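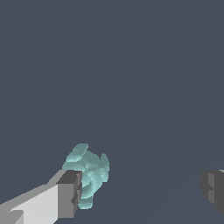 三 把持比較

比較の対象は二機種である。ひとつはヴォドウッド社の平行二指グリッパ。もうひとつはキダム社の同じく二指で、指先のパッドだけが柔らかい。どちらも実機は評価棟の棚にあり、私が使っているのはその計算モデルのほうだ。実機に触ったことはない。

試行は機種ごとに八十回。対象物は一種類で、型番は3213という。淡い青緑の、結び目をつぶしたような塊である。上に丸い突起がひとつ、右にもうひとつ、下に小さいのがひとつ。設計者が何を作るつもりだったのかは仕様書に書かれていない。用途の欄には「不定形」とある。用途ではないと思ったが、訂正の依頼は出さなかった。

手順は次のとおりに決めた。対象物を平面に置く。指を開いて降ろす。閉じる。持ち上げる。二秒保持する。戻す。保持中に対象物が平面に触れたら失敗とする。指と対象物の相対角が五度を超えて変化した場合も失敗とする。後者の条件は先月から加えた。前任者の報告書にはこの条件がなく、そのため前任者の成功率は私のものより高い。

ヴォドウッドの一回目は失敗だった。左の指が先に当たり、右の指が遅れた。平行二指は左右が同じ量だけ動くので、対象物が中心からずれていれば必ずこうなる。剛体の箱なら、当たった側に押されて中央へ滑る。3213は滑らずに回った。突起が指先の角に掛かり、そこを支点にして向きが変わる。二回目も回った。三回目は回らなかったが、接近位置の乱数がたまたま中央に寄っていた。

キダムの一回目は成功した。私は記録表に丸をつけ、念のため接触力の履歴を開いた。接触点が百を超えていた。パッドを柔らかくするために、モデルが接触面を細かく割っている。計算時間はヴォドウッドの四倍かかる。評価項目に計算時間は含まれないので、表の外に鉛筆で書いた。

四 摩擦係数

フロサヴァッチの制御器は、閉じる速度と把持力を別々に指定できる。エル・ファッシのほうは片方しか指定できず、もう片方は内部で決まる。内部でどう決まるかは説明書の付録にあり、付録は別売である。購買に申請を出したところ、用途を記入するよう求められた。「不定形」と書きかけて消し、「比較評価」と書いた。

付録が届くまではフロサヴァッチで進めた。

摩擦係数は〇・六に固定した。根拠は前任者の報告書である。前任者の根拠は、その前の報告書である。さかのぼれる一番古い報告書には「とりあえず〇・六」とあった。ほかの値も試した。〇・五ではヴォドウッドがほとんど失敗し、〇・七ではほとんど成功した。キダムはどちらでもあまり変わらなかった。つまりこの比較は、とりあえずの上に立っている。

そのことを週報に書いた。返事は「了解。〇・六で続行」だった。

夜の試行は無人で回す。二十三時に開始し、六時に終わる。朝、失敗した回だけを再生して原因の欄を埋める。原因には番号がついている。一は滑落、二は回転、三は干渉、四は計算の発散、五はその他。五を使うときは備考が必須になる。

ヴォドウッドの四十一回目が五だった。

再生すると、指は降り、閉じ、左の指先が対象物に触れたところで止まっていた。右の指は離れたままである。把持力の指令は出ている。関節の値も正常で、発散もしていない。対象物は左の指先に寄り添うようにして、動かない。保持の二秒が過ぎ、指が開き、試行は終わった。持ち上げの工程は記録に存在しなかった。

備考には「閉動作の中断。原因不明」と書いた。

同じ乱数で再実行した。再現した。乱数をひとつずらすと、普通に回転して失敗した。戻すとまた止まる。再現するのなら不具合であり、不具合なら原因がある。私は制御器のログを百行ずつ読んだ。

五 百八十四行目

原因は百八十四行目にあった。接触を検出した時点で、制御器が「保護」に入っていた。保護とは、対象物が壊れるおそれがあるときに力を抜く機能で、初期値では無効になっている。設定ファイルを見ると、有効だった。変更の日付は前任者の在籍中である。

変更にはコメントが一行ついていた。

「この形のときだけ、つぶれる気がする」

3213は剛体として定義されている。つぶれることはない。変形の計算をしていないのだから、力をいくらかけても形は同じままである。私は確認のために把持力を上限まで上げ、保護を切って四十一回目を実行した。二本の指が塊をはさみ、塊は回り、失敗した。形は変わらなかった。原因の欄は二になった。

保護を切ったまま全体をやり直せば、データは揃う。そう判断して最初から回した。ヴォドウッドの成功は減りも増えもしなかった。保護が働いていたのは、八十回のうち四十一回目だけだった。

条件を読むと、そうなる理由はわかった。上の突起が指先より高く、下の突起が指先の下端とほぼ並び、右が開いている。その配置に限って働くように、角度の範囲が小数第三位まで書いてある。手で合わせた数字に見えた。一度見た配置を、あとから範囲に書き直したのだろう。試行を何回止めて、何回眺めたのかは、ログには残らない。

私は四十一回目をもう一度、保護ありで再生した。止まった時点で一時停止をかけ、視点を指先の横に下げた。灰色の平面と、二本の指と、塊がある。ひだの陰のところが少し濃い。表面の模様は画像を貼ってあるだけで、計算には入らない。

十分ほどそのままにした。作業時間の分類では「解析」にした。

六 報告

付録は五月に届いた。エル・ファッシの内部決定則は一次式で、二行で書けた。フロサヴァッチと同じ条件に揃えて試行を足し、表を埋めた。

結果は次のとおり。キダムの成功は七十七回。失敗の三回はいずれも滑落で、接近位置が範囲の端にあった。ヴォドウッドはそれを大きく下回り、失敗の大半が回転だった。制御器の差は、どちらの機種でもグリッパの差より小さい。不定形の対象物に対してはキダムを推奨する。ただし摩擦係数〇・六の場合に限る。計算時間については脚注に移した。鉛筆の数字を清書しただけである。

保護の設定については、付記に一段落を割いた。評価の公平のため無効とした。該当は一回で、結果への影響はない。設定値は別紙に保存した。

評価棟からは受領の返信が来た。実機での確認は先方が行う。3213の実物も作るそうで、材質の問い合わせが添えてあった。樹脂の硬いのと柔らかいのと、二種類の見積りが取れているという。仕様書の材質の欄は空白だった。

モデルは剛体なので、硬いほうを選ぶのが正しい。そう書いて、送信の前に設定ファイルの別紙を開いた。角度の範囲が六行並び、その下に例のコメントがある。

返信を書き直した。

「材質の指定なし。両方で試験されたい。柔らかいほうを用いる場合は、別紙の設定を有効にすること」

理由の欄は必須ではなかったので、空けておいた。二十三時になり、次の機種の試行が始まった。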